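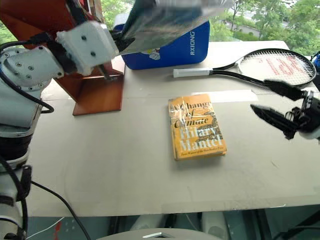 Sorting table, mixed items: covered book and sports types are recorded under the same schema.

Skastia Item Records, version 2

Summary

Skastia is a set of plain text tables describing everyday items that pass over the sorting table at the Sosberg lending room: books, rackets, cases, wrapped goods, board games, small kitchen items and similar. One row describes one item as it was when it reached the table. The tables record what the item is, what it is wrapped in, what is printed on it and where it goes next. They do not record who brought it or who borrowed it.

The set was put together by Vilmos Medve (schema, import scripts) and Socorro Muñoz (type list, cover text rules, checking). Version 2 replaces version 1 completely. Do not mix rows from the two versions. The key format changed and some keys from version 1 now point to different items.

Contents of the package

items.csv: one row per item
types.csv: the type list, 94 terms
text.csv: text read from the item, one row per line of text
wraps.csv: wrapping and covering codes
moves.csv: shelf and bin destinations
map_v1.csv: type terms from version 1 and their current equivalents
README: the file you are reading

All files are UTF-8 with a comma separator and a header row. Fields containing a comma are quoted. Line endings are LF. Spreadsheet programs set to a European locale may read the whole row as a single column; import with the separator set by hand.

Fields in items.csv

item_key: text, required. Assigned in order of entry. Keys are never reused, including after an item is withdrawn.

type_code: text, required. Must be present in types.csv.

main_color: text, optional. Everyday color words only. Use "blue", "gray", "orange-yellow". Do not use manufacturer color names. If the item has no clear main color, leave the field empty.

wrap_code: text, required. Must be present in wraps.csv. An item with no wrapping takes the code NONE.

has_text: yes or no. If yes, at least one row for the item must exist in text.csv.

case_link: text, optional. Key of the case or box that belongs with the item. See "Cases and contents".

condition: text, required. One of GOOD, WORN, REPAIR, WITHDRAW.

move_code: text, required. Must be present in moves.csv.

note: text, optional. Free text. Keep it short. Notes are not checked.

Type list

The type list has 94 terms, of which 44 carried over from version 1 without change. The rest are new or are the result of splitting a broader term. The old term SPORT was the largest source of errors and no longer exists. Rackets, balls, bats and nets each have their own term. Tennis, badminton and squash rackets are separate terms because they go to separate hooks.

The old term BOOK has been kept. Format (hardback, paperback, spiral) is not part of the type. It was tried in version 1 and abandoned after it was found that covered books were being entered by guesswork, with the binding hidden under the film. Anyone who needs format should take it from the publisher data.

Use the most specific term that can be confirmed at the table. If the item is closed or wrapped and the inside cannot be seen, use the term for the outside. A closed case is CASE, whatever it is believed to hold. A wrapped item that cannot be identified is WRAPPED-OTHER until it is opened.

Text on items

Text is entered in text.csv as printed, including capitals. Each separate line or block gets its own row, with a role: TITLE, AUTHOR, TAGLINE, BRAND, LABEL or OTHER. A logo that is a drawing and not a word is not entered as text. A single large letter used as a logo is entered as OTHER if it can be read with certainty. If it cannot, has_text is set to no unless there is other text on the item.

Sample rows for a book:

item_key,role,text
SK-B,TITLE,A Change of Climate
SK-B,AUTHOR,Hilary Mantel
SK-B,TAGLINE,Twice Winner of the Man Booker Prize

Sample row for a case:

item_key,role,text
SK-C,OTHER,RXIONG

The case lettering is entered as OTHER and not BRAND. BRAND is used only where the word has been matched to a maker. Lettering that runs vertically is entered left to right as a normal word, and the direction is not recorded. Pictures and cartoon figures on a case are not described in text.csv. They may be mentioned in the note field of items.csv if they help to tell two cases apart.

Prize lines on book covers are taglines. They are not used to fill any award field in the main catalog. They also change from printing to printing, so two copies of one title may have different tagline rows. This is not an error and the rows should not be merged.

Wrapping and covering

NONE: no wrapping
FILM: clear film on the item, intended to stay on
BAG: loose plastic bag
PACK: original packaging, unopened
TAPE: grip tape or similar on part of the item
MIXED: more than one of the above

FILM is the normal code for a lending book. Glossy film reflects overhead light, and white streaks across the cover are common at the table. Tilt the book until the title and author can be read, then enter the text. Do not enter text from memory or from the spine label of another copy.

A wrapped racket grip is coded TAPE. The code does not separate replacement tape from the maker's own. String color and frame color are not recorded as fields. If they matter, use the note: "black frame, white strings" is sufficient.

PACK is removed when the item is opened. Change the code in the existing row. Do not create a new row for the opened item, as this produces two keys for one object. Duplicate keys of this type made up most of the corrections between version 1 and version 2.

Cases and contents

A case has its own row. If it belongs to an item, the item's case_link field holds the key of the case. The link runs one way only, from item to case. A case may be linked from several items.

Lying next to each other on the table is not grounds for a link. A link is entered only when the item has been placed in the case and the case closes. Hard cases with rounded corners have been a problem here, as several that look right from the outside have inserts cut for something else. Where the insert is missing, enter the link and write "no insert" in the note.

An empty case with no item takes condition GOOD or WORN and the move code HOLD. Held cases are reviewed after 90 days.

Destinations

SHELF-B: books, covered
COVER: books waiting for film
HOOK: rackets
CASE-RACK: cases, linked or held
WERE: transfer to the Were branch
MISITZ: transfer to the Misitz repair bench
HOLD: waiting for review
OUT: withdrawn

Rackets with a broken string go to MISITZ with condition REPAIR. Rackets with a worn grip and sound strings stay on HOOK with condition WORN. Books with lifted film go to COVER and keep the code FILM until the old film has been taken off.

Table procedure

1. Clear a working area large enough for the item to lie flat.
2. Place books face up with the title readable.
3. Lay rackets flat, head and grip both on the table. Rackets left overhanging get knocked off.
4. Stand cases toward the rear. Check that they are latched or zipped first.
5. Enter type, wrap, text, condition and destination, in that order.
6. Move the item to its destination before saving the row.

Step 6 is often done the wrong way around. The row is then correct and the item is still on the table, where it gets entered again by the next shift.

Tape strips on the tabletop are not part of the record and have no meaning in the schema.

Checks

The script check_rows.py reads all tables and reports missing codes, repeated keys, has_text mismatches and links to keys that do not exist. It does not alter the files. Run it from the package folder:

python check_rows.py items.csv

A clean run prints nothing. The script does not compare text.csv with an outside catalog, so a misspelled title will pass. Titles are checked by eye by Socorro Muñoz before release.

Known problems

- main_color is inconsistent between shifts. "Gray", "silver" and "light gray" have been used for the same film bags. Do not filter on this field.
- Some withdrawn items have no destination. Treat them as OUT.
- Rows entered at Were use WORN more often than rows entered at Sosberg. The two branches have not been compared on the same items.
- Case links imported from version 1 were not retested. Filter on the note text "v1 link" to find them.
- Books with a subtitle have it either in the TITLE row or in a separate OTHER row. The rule was settled late. Older rows have not been corrected.

Suitable uses

The tables are meant for shelf planning, bin labels and testing of catalog import tools. They can also be used as a small example of mixed-item records where books and equipment share a schema. They are not a valuation list. Condition codes are assigned by sight at the table and should not be used to set replacement charges.

Changes since version 1

- SPORT split into specific terms
- Format removed from BOOK
- TAPE added to wrapping codes
- case_link made one-way
- Text moved out of items.csv into its own table
- New key format

Corrections

Send corrections with the item key, the field name and the value you believe is right. Corrections without a key cannot be traced. Type list requests go to Socorro Muñoz, everything else to Vilmos Medve.

Last updated: January

Contact | Copyright Skastia Item Records | Back to top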